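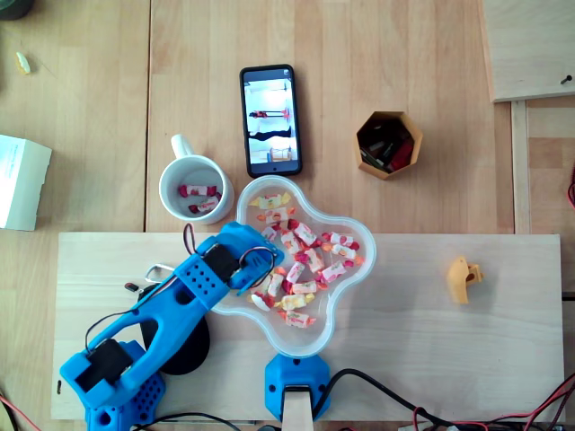

Ticket: sweets bowl and table, front waiting room
Opened by: Horácio Cunha, Rocha office
Status: open, waiting for supplier
Priority: low

Problem as reported
The candies in the clear bowl stick to their wrappers after lunch. Visitors take one, cannot open it, and leave it on the table. We buy the fruit ones with twisted ends, from Narkley, in bags of 2000 grams. The bowl is the flower-shaped plastic one.

Log

9:10. I opened five candies from the top of the bowl. Two were soft and the paper stayed on them. The others opened well.

9:25. I opened five from the bag in the cupboard. All were good. So the bag is not the problem, or not this bag.

11:40. The sun comes through the side window and reaches the table. I put the office thermometer next to the bowl and it showed 76 F, which I did not expect to be enough for melting a hard candy. Maybe the humidity does it. We have no instrument for this.

13:30. Test: two candies in a white mug, the rest in the bowl as usual. Both on the same table, so the sun is the same for both. My idea was that the mug gives shade from its wall.

16:00. The two from the mug opened without trouble. From the bowl I tried four and one was sticky. This is a small test and I do not want to conclude too much from it.

16:15. Wrote to Narkley and asked if the recipe or the paper changed in November, when the complaints began. Order number is in the shared folder, under Bomora, please do not ask me why it is there.

Reply from supplier, pasted
"Thank you for contacting us. There was no change in the product. Please keep it in a cool and dry place, away from direct light."

Next steps
- Close the blind on the side window before 11:00. Reception agreed to this.
- Fill the bowl only halfway and keep the bag closed with a clip in the cupboard.
- If it is still sticky after one week, I will ask to buy a bowl with a lid. Ikeo has one, but I have to check that the lid can be bought separately.

Note for whoever takes this ticket: when you test, please write the hour. The morning results and the afternoon results are different - I mixed them at first and had to begin again.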